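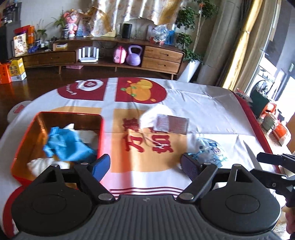 Printed table linens lose color mainly through wash temperature and detergent alkalinity, and the red portion of a design is usually the first to show it. Bullgate's laundry now handles around 200 table covers per month from its restaurant accounts, and the returns log was reviewed in February. White cloths with blocks of red and orange, like the one on the round table, are the hardest type to process, as loose red dye settles on the white ground and is difficult to remove once it has been through a dryer.

The revised procedure applies to all printed cotton and cotton blends. Sort by ground color before weighing. Wash new red prints alone for the first two cycles, cold, with a neutral detergent. Do not use chlorine bleach at any stage. Grease spots are to be treated from the back of the cloth and left for 7 minutes before loading.

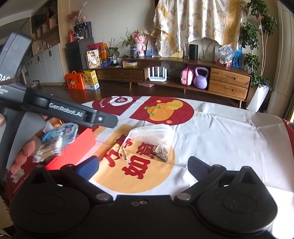 Drying is at low heat, with removal while the hems are still slightly damp. Iron on the reverse side. Cloths that show dye transfer go back to the wash before drying and are tagged for inspection.

Rupert Egger has updated the settings on the Avero machines at the Dramia site; program 766 replaces the former mixed-color program. Falcão accounts stay on the old schedule until their current stock is replaced.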